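I've worked on the records floor at Merkside for a long time now, and people keep asking me what it's been like since the robot arms came in. I'll put it in a thread so I don't have to keep typing the same answer.

First, what we do. Merkside stores paper for other companies. Personnel files, deeds, inspection reports, a lot of dental records. Clients call or email and ask for a folder, and one of us goes and gets it. That was the whole job when I started.

On a normal day the floor gets 300 requests. At year end it's closer to 500. Before the arms there were nine of us walking. I wore out two pairs of shoes a year and my knees are not what they were.

Management signed with a company called Fikska last spring. We were told at a meeting on a Saturday morning, which people did not love. The first thing anybody asked was who was getting laid off. The answer was no one for twelve months, in writing. Our steward had pushed for that before the meeting.

The plan was one arm per bay, starting with the two-drawer cabinets. The arm opens the drawer, a person checks the folder against the request and pulls it, the arm closes the drawer. Later on it's supposed to lift the folder too. We are not at later on yet.

Most of the first two months was spent on a computer. Fikska builds the cabinets in a simulator and runs the arm against them there before anything gets tried on our floor. I figured that part had nothing to do with me. Then they asked for two people from the floor to sit in on it, and I put my hand up, mostly for the chair. 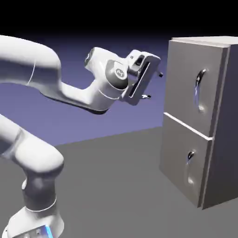

The handles were the first thing I spoke up about. Ours aren't all in the same spot, and they aren't all the same age. Some have been bent by carts. The Fikska people had the catalog measurements from Bemier, who made the cabinets, and the catalog doesn't know about carts.

So I went around with a tape measure and a clipboard and wrote down where every handle in bay one really was. 62 cabinets. It took me four shifts. That list is still being used and I'm a little proud of it.

The other thing was sticky drawers. Anybody who has worked the floor knows which ones you have to lift a bit as you pull. You don't think about it, your hand just does it. The simulated drawers all slid the same. I had to explain "lift a bit" to an engineer, and it took most of an afternoon to turn that into something he could type in.

I'll say this for them, they wrote it down and they came back with a version where the drawers stuck. The arm did badly at it for a while. Then it did better.

When the real one went into bay one it was slow. I could open a drawer, pull the folder, close it and be back at the desk while it was still lining up. People stood and watched it on their breaks. By the third week they had stopped watching.

What changed for me day to day: I walk less. I stand at a station at the end of the bay, the request comes up on a screen, the drawer opens, I check the name and the box number and pull. I do almost 100 of those on a shift and the rest of my time goes to refiling and phones.

What I like: my knees. Also no more bottom drawers, or hardly any. We had three people out with back trouble the winter before this and they all worked the low rows.

What I don't like: the station is lonely. You used to run into people in the aisles all day and trade news. Now you're at your end and they're at theirs. We asked for the stations to be moved so they face each other. Two of them have been moved. The rest are waiting on an electrician.

I also don't like the screen keeping time on me. It logs how long between the drawer opening and my tapping "done." We were told it's for tuning the arm. Our steward asked for that in writing as well and we got a page and a half. The short version is it can't be used for discipline. I kept my copy.

Jobs, since that's what everybody really wants to know. We were nine and we are seven. One retired when she was always going to. One went over to Esteves, the scanning shop across the lot, for better money. Neither was replaced. Nobody was pushed, but those are two jobs that used to be there, and I think it's fair to say so.

The twelve months run out in the spring. We've asked to have them extended and we haven't heard.

Pay went up a little for the two of us who trained on the stations first. It should have gone up for everyone who works one, and that's on the list for the next round of talks.

There is a new kind of work, which I didn't expect. When the arm stops it puts up a code, and somebody has to go see what's wrong. Usually it's a folder tab sticking up and catching. Sometimes a drawer has been packed too full, and then you have to find out who packed it. I've gotten decent at it and I'm taking the Fikska course so I can do resets without calling in.

If your workplace is about to get these, my advice is to ask for people from the floor to be in the room while it's still on the computer. Changing things was easy then. Moving a bolted-down station takes a work order and a lot of emails.

And get the layoff language on paper before the first crate shows up.

Bay two goes live in December, right in the year-end rush. I told them what I thought of the timing. I start measuring handles over there next week.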